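## About Ziramine

Ziramine is a small company for table displays. We prepare artificial fruit, plates and backgrounds for shop windows and for kitchen showrooms. Ysaline Tanguy started it with two friends, and today we are six persons in the workshop.

We like strong colors. A red plate in the form of a flower, with lemon, mango and grapes on it, goes well with a white marble pattern and a flowered wallpaper. 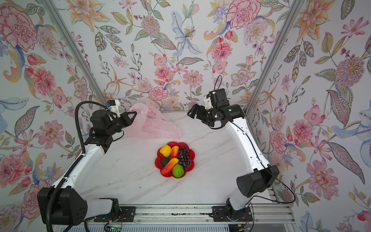

Satish Yadav wrote to us in July that the grapes are what his customers always try to touch first, and he asked for more of them in the next set.

Sets can be rented for three weeks or bought. Please write to us before noon if you wish an answer on the same day.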